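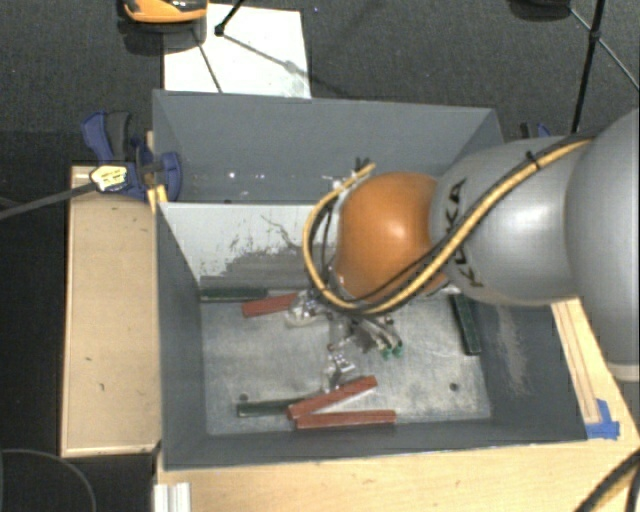

**Figure 5.** The grey bin on its wooden table surfaces, with the partition panel across it and red blocks towards the front.

### 3.2 Wear patterns in open-topped bins

The bin in Figure 5 is our favourite of the 36 in the Grellholm set, and it rewards a slow look! Its dark grey paint has held on the sloping walls, while the floor is a lighter grey and clouded with scuffs and scratches. We saw this split between walls and floor across much of the set, but seldom so clearly.

The partition is more striking still. Its lower part is darker than the rest and streaked with irregular dark scratches, and we were delighted to find such a distinct band on a panel of this colour. Following Başaran, we treat a band of this kind as a contact zone and score it separately from the floor (the two had been lumped together in our June pilot, which hid a good deal of interesting variation).

Scuffs on the side walls were scored by direction. The pale mark on the right inner wall in Figure 5 runs downward, so it was entered as vertical; the plain left wall received no entry. Across all bins this gave 543 wall marks, each traced by hand onto a 1000-cell grid and assigned a grey value from the Tultholm colour chart.

Block colour proved a wonderful help in all this. Red stands out well against every grey on the chart, so the edge of a block is easily told from the edge of a scratch, even where the floor is badly clouded. The Dakham bins, which held grey blocks, took far longer to trace, and we left their floor scores out of the comparison in Section 4. Their wall scores are included.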